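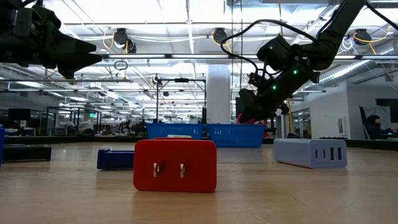 Chapter 4
What a Price Tells You

Most people believe they know a bargain when they see one. Ask them how, and they will point to the price: it was 105, now it is 100, so five has been saved. This chapter asks you to doubt that sum. Nothing has been saved unless the buyer would have paid 105 in the first place, and shops have good reason to print a higher figure that few customers ever paid.

Take the kettle maker Firkara. For years it sold one model at 20 in the market town of Susach. Then it brought out a second model at twice the price, with a longer cord and a different lid. Hardly anyone bought it. Sales of the first kettle rose all the same, and the firm's managers told the trade press that shoppers had "come to value quality". Perhaps they had. A duller reading is that 20 looks dear when it stands alone and cheap when it stands next to something dearer.

You will meet the term "anchor" for this kind of figure. Use it with care. It names an effect and does little to explain it, and some of the studies behind it used small groups of students spending money that was not their own. 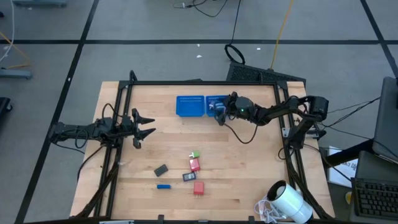 Solène Joly objects that this is too harsh on the studies, and that a small effect found many times over deserves more trust than a large one found once. She may be right, though repeated tests can share the same fault.

4.1 The list price

A list price is the figure a maker suggests. When Drotenar cut its list prices by 10 per cent one January, shop prices in Susach stayed where they were. Before reading on, write down who you think gained from the cut, and what you would need to know to be sure.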